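Sesilari Manipulation Course

The Sesilari Manipulation Course is a student project in robotic grasping, run each July by the Parnier technical school. Students write and test control programs for a robot with a two-fingered gripper. The course was set up by Biljana Kadrić, who still writes the assessment rules. Teams have 2 members and are marked on a written log as well as on the grasps themselves.

Format

Each team is given 90 minutes of robot time per session. The first part is spent on calibration, the remainder on recorded attempts. An attempt begins with the gripper open and ends when the object has been released or the operator stops the arm. Attempts stopped by the operator are kept in the log and marked as such.

Objects are chosen for shape and surface finish. Smooth, pale items are set in the second half of the course, as their edges are harder to find in the wrist camera view and they offer little texture for tracking.

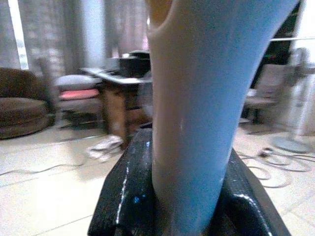
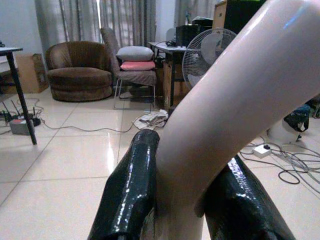
Views from the wrist camera, each with a smooth, pale object at the gripper.

Curved objects raise a separate problem. The fingers meet the surface along a narrow line, and a small error in wrist angle can turn the object as they close. The Babić method, taught in the second week, divides the closing movement into two stages – a light first contact, then a pause in which the wrist angle is corrected before full force is applied. Teams may use another method if it is described in the log.

Assessment

The maximum mark is 300 points, divided between grasping, placement and the log. Points are deducted for dropped objects and for contact with furniture. A late log is accepted with a deduction, but a missing log means that the grasping marks are not counted.

Records

Logs and camera recordings are stored in the Trultow archive, which holds 609 attempts. Entries are listed by team and object. Earlier entries use a different numbering scheme and have been only partly converted – the original numbers are given in brackets where known.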